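Search this site Type and press enter

Give Every Player a Score Sheet

By Oleksandra Onyshchenko
Thursday, September 16, 2021

I have played fiddle in competitions since I was a teenager and judged them for the last several years. At most of the small contests I go to, a player walks off the stage, waits for the results, hears three names read out and drives home. If you placed, you know you placed. If you didn't, you know nothing at all. I think every solo contest, however small, should hand each player a written sheet before they leave the building.

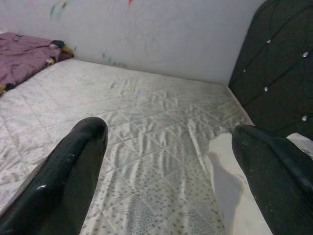
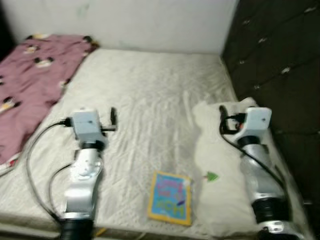
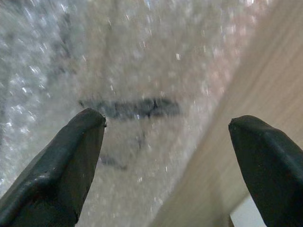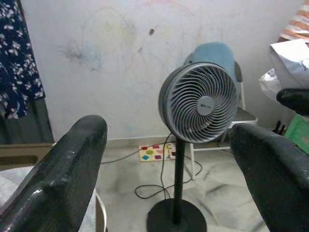
The usual argument against sheets is time. A judge with a long list of players in front of her can't write an essay on each one, and I agree with that. But nobody is asking for an essay. At the Winden contest in February we tried a sheet with four lines on it: tone, timing, tuning and choice of tune. You write one sentence on each while the next player is getting settled and checking strings. It added 30 minutes to the whole day, and most of that was in the first class, before we got used to it.

The second argument is that judges disagree. Enda Daly, who has judged with me many times, puts it this way: if two of us write opposite things about the same reel, the player goes home more confused than before. He has a point. We did once give a young player two sheets, one saying her slow air was too free and the other saying it could use more room. Her teacher was not happy with us. Still, I would have wanted both of those sheets at her age. They tell you that two experienced people listened closely to the same air and heard it differently, and you are allowed to decide what you think.

The argument that gets made more quietly is that a written sheet leaves a judge open to complaints. A ranking is hard to dispute. A sentence about your bowing is easy to dispute, and some parents will. I have been stopped in a parking lot over a comment on intonation. It was unpleasant for a few minutes and I would write the same comment again. If I can't put in plain words why a player came fifth, I should not be placing her fifth.

There is a difference between a useful comment and a polite one, and organizers should say so when they invite a judge. "Nice playing, well done" fills the line and helps no one. "The second part of the jig sped up each time it came around" takes just as long to write. Fumiko Hoshino judges the junior classes at Erketti and her sheets are the best I have seen. She names the part of the tune and says what happened in it. Players keep them in their fiddle cases. I have seen one that had been folded so often it was taped at the creases.

Money comes up too, so I will deal with it. Printing is cheap. Paying a second judge is not, and if a contest wants two opinions on every class it will have to find the fee. I would rather see one judge and good sheets than two judges and a bare list of results. Onni Niskanen tells me his contest raised its entry fee by 6 dollars to cover a person who sits beside the judge and runs the sheets out to the players. Entries did not drop the following year.

I would leave one thing out, and that is points. Some contests print a number next to each comment, and then the number is all anyone reads. Adults are worse than children about this. Rank the top players, announce them, and let the sheets be words only.

Most people who enter a contest will not win it. They have practiced for months, paid a fee and often traveled a long way to play for six minutes. A few sentences in a judge's handwriting is a fair thing to ask for in return, and when I am sent an entry form now I look for whether it mentions them.

Related

Should Contest Fiddlers Be Allowed a Second Start?
Aino Halonen on Tuning in a Cold Hall
Erketti Junior Classes: Results and Notes
Choosing a Slow Air for a Dry Room
Winden Entry Rules, Revised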